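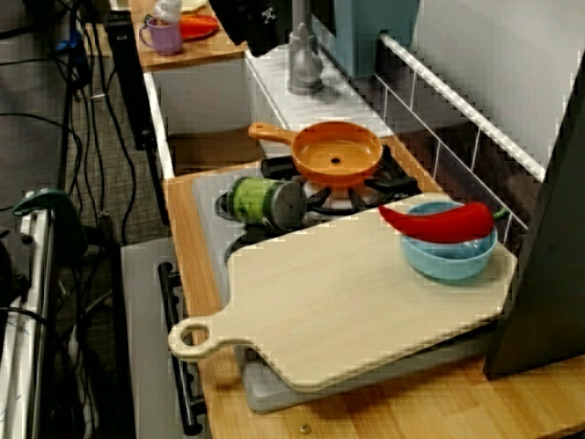

Play kitchen bench, red chilli across the blue bowl, orange pan on the hob.

From: Bratum floor list
Subject: Re: Shift changes once the kitchen cells go over

Replying to the message below, as several people asked me to put this in writing.

> We were told at handover that the Groto cells will be doing the
> kitchen tasks on their own overnight from December. There are 17
> of us on the operator rota. Can somebody say plainly what happens
> to the night shift, and who resets the benches if no one is in?
> Also, is the task sheet still 1,130 entries long or has it been cut?

Night shift first. It stops as a full shift. Two people stay on until 10 pm and two come in at 5 am, and the cells run unattended between those times. The night allowance carries on for 3 months for anyone who was getting it, then ends. I know that is a real drop in pay for some of you and I have said so to the Givatport office. They have not moved on it so far.

Resets. The late pair sets out the bench before leaving: board, bowl, chilli, pan, whatever the sheet asks for. If a piece ends up on the floor in the night the cell stops and waits. It does not ring anyone. The early pair picks up, writes down the stop time and starts the run again. Please don't tidy before writing it down – we lost a good week of stop records that way on the old benches.

The sheet is still 1,130 entries. Nothing has been cut. What changes is who works through it. Up to now operators have driven every entry by hand. From the changeover the cells try each one first and you get the ones they fail. That means fewer easy pick-and-place jobs and more of the awkward ones, one after another. The people who tried it at McGrath found it more tiring than a normal day, so I have asked for a break every hour to be put in the rota, and for reviewing work to be shared out evenly.

All 17 places on the rota stay until the end of the contract. I can't promise beyond that, as I haven't been told.

Two small things. The spare toy food is now in the grey cupboard by the door. And the early pair will need gate codes, so send me your badge number if you want to be considered for it.

Bratum shift desk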